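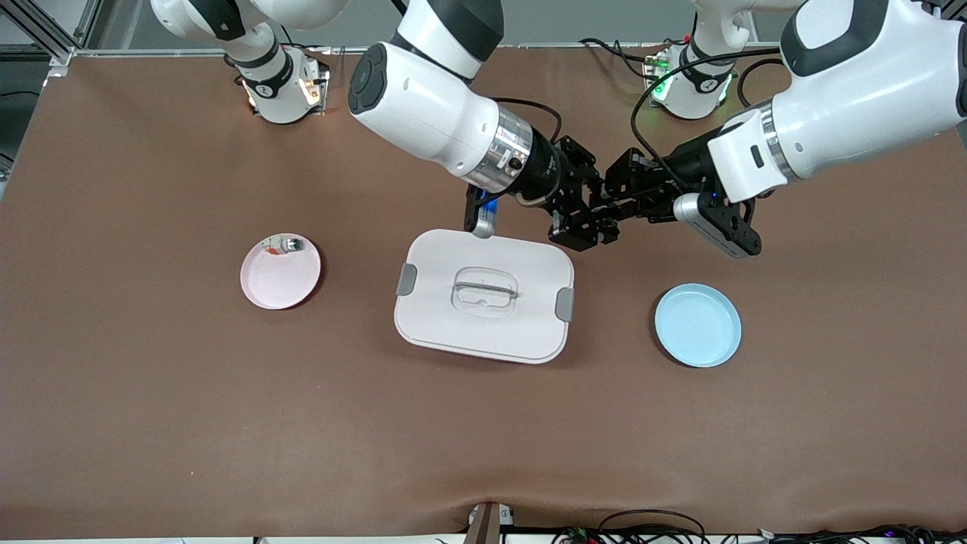

Ilze Kivi wrote to say that my old entry on plates skipped the bread ones completely, and that no history of the plate should start with china. Fair enough, so I've started over.

**Plate** (also *dinner plate*, *side plate*, and a lot of family nicknames) is a flat or nearly flat dish for serving and eating food. I've been adding to the entry since August and I still keep finding things to put in!

## Bread first

In medieval Europe plenty of people ate off a trencher, a thick slice of stale bread that soaked up the gravy. You could eat it afterward, or it went to the poor or the dogs. Wooden trenchers came along too — square or round, sometimes with a little hollow for salt — and they hung on in ordinary homes long after richer tables had moved to pewter. Silver was for people who wanted you to notice the silver.

Pewter is soft, so knives scratched it, and a well-used plate could be melted down and cast again. I love that part. My grandmother's set from Brekke has 14 plates in it, all stoneware, and every one has a knife scratch somewhere (I was responsible for plenty of them).

## Rim or no rim

A rimmed plate has a border around a flatter middle. It gives you somewhere to put your thumb when you carry it, and somewhere for the maker to paint flowers.

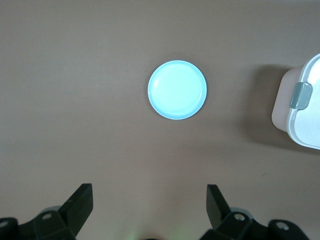
The coupe shape does away with the wide border and simply curves up at the outside. Restaurants like it because there's more room for the food, though I find peas harder to control on one. Borghild Westerberg and I have argued over this since she bought a coupe set at Ketlow, and neither of us has moved an inch.

## Names and sizes

Names depend on who's setting the table:

- **Charger:** the big one that sits underneath, usually with no food directly on it.
- **Dinner plate:** the main one.
- **Salad or dessert plate:** smaller, and in my house the same plate does both jobs.
- **Bread plate:** goes on the left, above the forks.

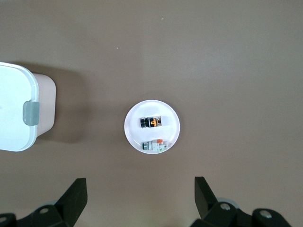
*A round white plate with a slightly raised rim.*

## Breakage and stacking

Glazed plates scratch each other when the rough foot of one slides over the glaze below, so lift them off the stack and don't drag them. Birger Amundsen puts a paper napkin between each pair. I did that for 2 weeks and then ran out of napkins.

See also: *Bowl*, *Saucer*, *Trencher*.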